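Filed under: Opinion / Show Jumping / Course Design

The time allowed is too loose at the lower levels, and riders are learning the wrong lesson from it. At the Oltbridge spring show in March, the 1.10 m class ran with a time allowed of 92 seconds. Only one rider in the class had time faults. A limit that almost every round beats is doing very little work.

The usual defense is safety. Green horses need room to balance, and a tight clock makes people chase. I accept part of that. But speed over the ground and length of track are separate things, and a rider with a good eye for a turn can save more than four seconds without changing the canter at all. 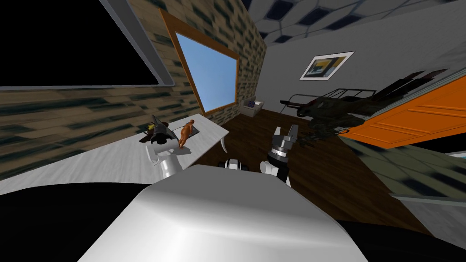

Measure the track properly

Most of the trouble starts with the wheel. Designers at smaller venues often measure the widest sensible line, then round up. Ovari, where I have judged for 7 seasons, walks the line a schooled horse would take and sets the time from that. Its rounds look tidier. Riders plan their turns on the course walk — they have to — and the horses land looking for the next fence.

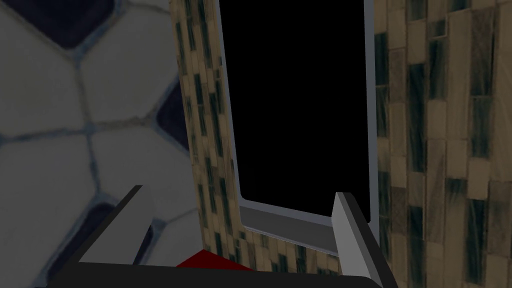
The change costs nothing. It needs the same wheel, the same table of speeds and a designer willing to hear complaints for a month or two. I would begin with the 1.10 m and 1.15 m classes and leave everything below them alone.

Comments (3)

gridwork: Fine on good footing. Try it on wet grass and see who still wants the short turn.

baymare4: Michalík used to ride this way and never looked hurried.

T.R.: Are the Ekusix classes included? Those are already tight.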